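About Fultillow

Hi, I'm Faustine Royer, and Fultillow is my little school for folding, storing and looking after clothes. I started it in a spare bedroom on Sosorside with one bed, one lamp and a mountain of sweaters (mostly my own!). These days I've taught 822 people, and we still work on a bed, the way most of us do at home.

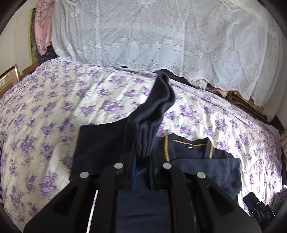
My mother folded everything on the ironing board, and I hated it, so my classes begin with a flat surface and plenty of elbow room. Knits come first. Sleeves in, bottom up, and please, no hangers for the heavy ones!

The beginners' class runs 40 minutes and costs nothing. After that there's the Jacquet course, where we get into wool, mending and moth season, which in my house kicks off in May.
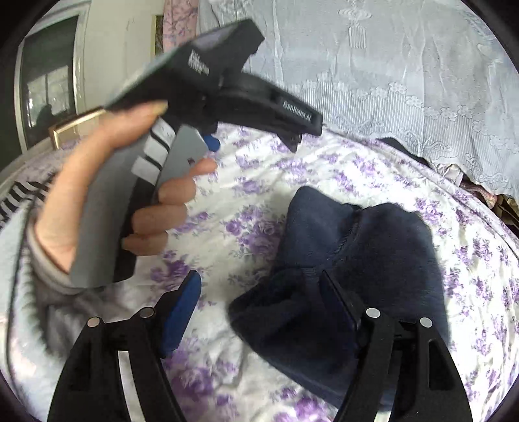
Bedding gets a class of its own, and it's my favorite to teach. Fitted sheets make grown adults want to cry, I've seen it, and we go corner by corner until everybody has a bundle they'd be happy to put on a shelf. Long sleeves are fine for this one, like the light gray one here, just push them up if they get in your way. Bring a sheet you can't stand.

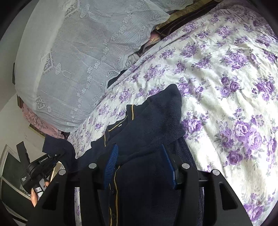

Do I need to bring my own clothes?
Bring two or three knits you wear a lot, and I'll have spares on hand if you forget.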